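The Night Ferry to Irden

The ferry to Irden leaves at eleven in the evening, and in March there are very few passengers. I bought my ticket from the woman behind the glass, and she asked me if I had somebody to meet me on the other side. I said yes. It was easier than the true answer.

I was going to see my father's house before it was sold. He had lived in it for 14 years without me, and I had visited him there one time, for an afternoon, when we drank coffee and spoke about the price of heating. Now he was dead since the winter, and a letter had come from the firm of Woldemariam, in Sturkerus, which said that the buyer would take the house with everything inside, and that I may remove any personal objects before the end of the month. I read the words "personal objects" many times. I did not know which ones they could be.

On the boat I sat in the room with the long benches. An old man was sleeping with his hat on his knees. The engine made the floor tremble, and the spoons in the small café trembled too. I took my father's sweater out of my bag and put it over my legs. The hospital had given it to me, together with his watch and his reading glasses. It was dark blue with thin white lines, and it was too large for me, as it had been too large for him in the last year.

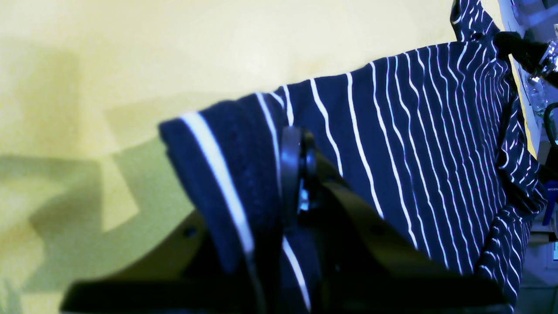 I remembered him wearing it on that one afternoon. He had stood at the stove with his back to me and he waited for the coffee with great attention, as if it could escape. I had wanted to ask him why he left us. I had practiced the question on the boat, this same boat, for three hours. Then he turned and asked if I took sugar, and I understood that he did not know, and I was so angry that I said yes. I do not take sugar. I drank it all.

We arrived before the light. The bus to the village of Grasis was waiting with its doors open and I was the only one who got in. The driver looked at me in his mirror for some time.

"You are from the house on the hill," he said.

"No," I said. "I am only visiting."

"You have his ears."

After this he did not speak again until my stop, and there he would not take my money.

The key was under the stone, where the letter had said it would be. Inside it was colder than outside. Everything was in good order: the cups on their hooks, the boots side by side, a calendar still open at November. I walked through the rooms with an empty bag and I touched things. A lamp, a radio, a box of nails sorted by length. In the bedroom there was a shelf with school notebooks, and I took one down, thinking that he had perhaps kept something of mine.

It was not mine. It was his. On each page he had written the weather, the wind, and the hour when the ferry passed below the window. There was no other news in it. I turned the pages until I came to the day of my visit. He had written: Clear, wind from the west. Boat on time. She takes sugar.

I sat down on the bed. The sweater was in my hands, I had carried it from the bus without noticing, and I held it there until the window became gray and then white.

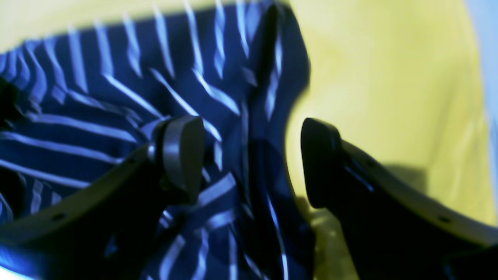
Dark blue, with thin white stripes.

At eight o'clock I lit the stove. It took me a long time, the wood was damp and I am from the city. I found the coffee in a tin, and next to it another tin, new, with the paper seal not broken. It was sugar. He had been a man who drank his coffee black all his life, my mother always said so, it was one of the few things she said about him.

I opened it and put in two spoons. Through the window I could see the ferry going back without me, very small, with its lights still on. I looked for a pencil. There was one on a string beside the notebooks, and I wrote down the wind as well as I could judge it, and the hour.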